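Does the 13-game rule still apply if a match was abandoned at half time?

Posted in Local Footy – Rules and Eligibility

Ewan Shearer
Our reserves coach at Velville reckons a player needs 13 games for the season to qualify for finals if he's also been listed with another club. One of our half forwards is sitting on 12, plus the game in May that got called off at half time when the lights failed. The coach says it counts because he was on the team sheet and ran out. I'm not convinced. I've read the by-laws twice and all I can find is a line about matches "commenced and recorded," and that could mean anything. The league office told me to "refer to the handbook," and the handbook is what I was asking about. Has anyone had this ruled on, in writing? I don't want to hear what somebody's uncle was told at the bar.

Unnithan
It counts. We had the same thing a few years back and the kid played in the semi. No one said a word.
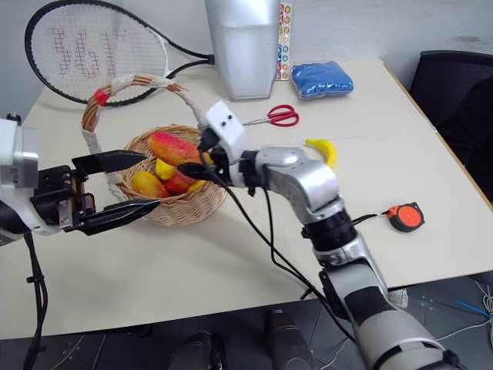 Staltis reckons no one saying a word proves very little, and I'd agree with him. If the other side doesn't protest, the league doesn't look. You could field the boot studder and get away with it until somebody checks.

Unnithan
Fair enough, but he did play, and the game's still on his record. 248 career games when he retired and that one is in there.

Voltex
Two separate things are getting mixed up. Career games and qualifying games aren't kept the same way in most leagues I've dealt with. Career totals get updated by whoever has the spreadsheet, and I've seen one club hand a guy a banner for a milestone he'd passed the year before.

For qualifying, look at whether the result stood. If points were awarded on the half-time score, you have a decent case. If it was declared a no-result, I wouldn't risk it. The fine at our place was 1000 dollars and they took the win off us too, so "he ran out" turned out to be an expensive argument.

Either way, email the league with the player's name, the round and the one thing you want answered – yes or no. Don't phone. A phone call is worth nothing when the protest goes in.

Ewan Shearer
Points were split, two each. So now I suppose I get to find out what a split counts as. Email sent, no reply yet.

Viewed 693 times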